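Module 3, Handout 2: Routine Cleaning of a Shared Sink Unit
Course notes, R. Bolger

3.1 Scope
Covers white-surfaced sink units with a deck-mounted faucet, used by several people a day. Kitchen sinks with waste disposers are in Module 5.

3.2 Order of work
Work from the clean end to the dirty end. Clear the countertop, wipe it from the back edge to the front, then clean the faucet, then the basin, then the drain. Rinse the sponge between stages. One sponge per unit; discard after 15 uses.
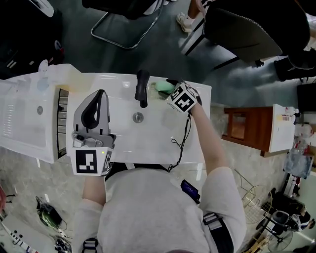

Photo: Ruby-Lee Bolger

The sponge starts at the back edge of the counter. Glossy white tops show streaks under overhead light, so use overlapping strokes in one direction and finish with a dry cloth. Gratings and slatted parts are brushed along the slats, never across.

3.3 Detergent
Stock solution is Pratari neutral cleaner, 15 ml in 1000 ml of lukewarm water. Do not use powder cleansers on gloss finishes. On black fittings, test any new product on the underside first -- scratches and lime deposits both show up pale.

3.4 Faucet
Clean from the spout down to the base. The joint where the round base meets the rim holds most of the residue and is the part most often missed in assessment. 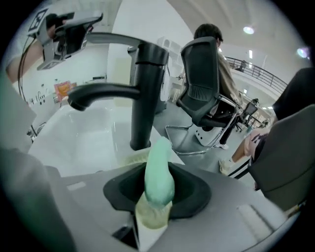
Dilasetti, August

For a single-lever faucet, wipe the lever on all sides, then the body, then the base ring. Leave descaler on for no longer than 50 seconds and rinse fully.

3.5 Surrounding area
Dry the floor in front of the unit before leaving it. In an open-plan room, chairs and stools are moved clear of the working side first, and bags stay off the floor.

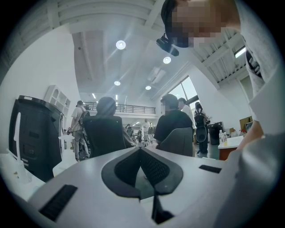 Walkways are kept open throughout. If people are seated nearby, tell them before starting and keep spray products capped; apply detergent to the sponge only.

3.6 Record
Enter unit number, product and initials on the log sheet. Faults (loose base, slow drain) go on the reverse.

Reading: Dvorak notes, section on gloss surfaces.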